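문의번호 848 / 분류: 생활용품 > 쟁반, 보온컵
작성자: Nouhaila Radwan
상태: 답변 확인 중

안녕하세요. 11월에 Ouali 매장에서 초록색 간식 쟁반과 검은색 보온 머그를 같이 구입했습니다. 쟁반은 침대 이불 위에서 과자와 초콜릿을 담아 놓고 씁니다. 문제는 이불이 푹신해서 쟁반이 한쪽으로 기울어지는 것입니다. 머그도 옆에 놓으면 똑바로 서지 않습니다.
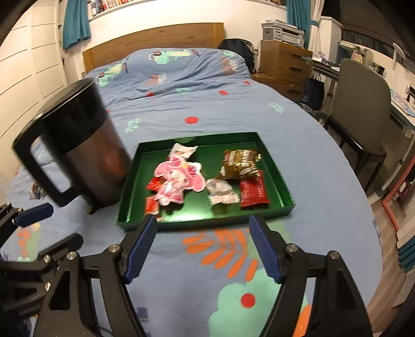
제가 해 본 것은 다음과 같습니다. 먼저 이불을 손으로 펴고 다시 놓았습니다. 조금 좋아졌지만 제가 앉으면 또 기울어집니다. 다음에는 무거운 과자를 가운데로 옮겼습니다. 이 방법은 효과가 없었습니다. 머그는 물을 반만 넣어도 같습니다.

답변 (Damian Lanz, Orkach 고객지원)
불편을 드려 죄송합니다. 쟁반을 딱딱한 식탁 위에 놓았을 때도 흔들립니까? 바닥이 휘었는지 확인이 필요합니다.

추가 내용 (Nouhaila Radwan)
식탁에서는 흔들리지 않습니다. 그래서 바닥은 휘지 않은 것 같습니다. 다시 침대에 놓고 봉지 과자를 세워서 담아 보았습니다. 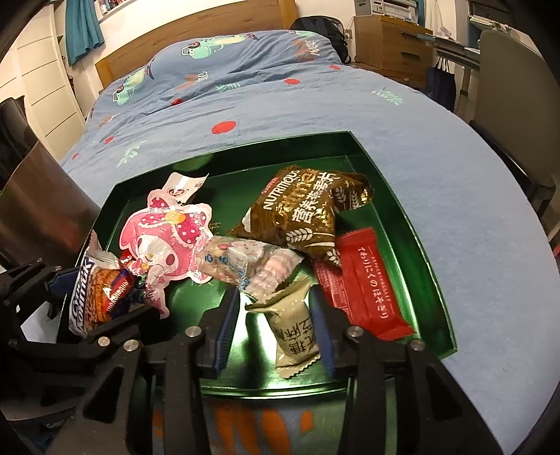 쟁반 높이가 낮아서 긴 봉지는 이불이 움직이면 잘 넘어집니다. 눕혀서 담으면 괜찮지만 자리가 부족합니다. 쟁반 밑에 까는 단단한 받침을 따로 판매하시는지 알고 싶습니다.

답변 (Damian Lanz)
받침은 Rondden 제품이 크기에 맞습니다. 재고를 확인하고 다시 연락드리겠습니다. 머그는 받침이 있어도 침대 위보다 협탁에 놓고 사용해 주십시오.

추가 내용 (Nouhaila Radwan)
네, 알겠습니다. 머그는 오늘부터 협탁에 놓겠습니다. 받침 연락을 기다리겠습니다.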